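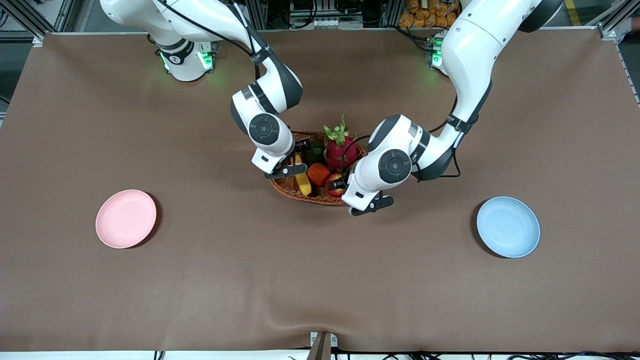 Page last changed: September, 16:12

Writing up the stoppage on the two-arm fruit cell at Kukville, as a few people asked after I moaned about it last week. Short version: the arms stopped when they should have, and then one of them moved when it shouldn't have.

The job is simple enough. Basket in the middle, pink plate on one side, blue plate on the other. Each arm takes fruit out and puts it on the plate nearest to it. Both grippers have to work over the same basket, so there's a shared zone and only one arm is meant to be closing in it at a time.

The Craddock controller handles the zone. An arm asks for it, gets it, does the pick, lifts clear and gives it back. The other one waits at its hover point. That had been fine for 22 shifts.

On the day, the right arm had the zone and was going down for the banana. The left was waiting for the apple. The right arm touched the basket rim on the way in, felt the extra force and did a protective stop. Correct so far.

The stop should have frozen both arms. It froze one. The left carried on waiting, then 12 seconds later decided the zone was free and went in.

The grippers knocked together at the fingers. Low speed, no one near the table, nothing worse than a scuffed fingertip and an orange on the floor. I hit the emergency stop and that worked on both arms straight away.

Why it went in: the zone request has a timeout. If the arm holding the zone says nothing for 12 seconds, the controller treats it as finished. A stopped arm says nothing. So a stop looked exactly like a completed pick.

Why only one arm froze: the stop signal between the two was configured as a message over the network, and it was switched off in the last Astari update. I had read the release notes. It was in them. I missed it.

Also worth saying that the status lights were no use for spotting it. Base light on the left arm was green the whole time, as far as it knew all was well. If you watch lights to judge whether a cell is safe to reach into, please stop doing that.

Changes made so far. The stop is now hard wired between the arms, so software can't turn it off. The timeout no longer frees the zone, it stops everything and asks for a person.

I also moved both hover points up. They were 4 cm above the fruit, which is silly with a tall dragon fruit in the basket. They're at 16 now. It costs a bit of time per pick and I don't mind.

Still to sort: the rim contact that started it. The basket sits on cloth and the cloth creeps when it gets nudged, so the basket isn't always where the arm thinks it is. Ustix are sending a grippy mat to try underneath.

Someone asked if we reported it. Yes, it went in the near-miss log the same afternoon, with the controller trace attached.

Cell is running again at reduced speed. I'll add to this thread once the mat has been in for a while.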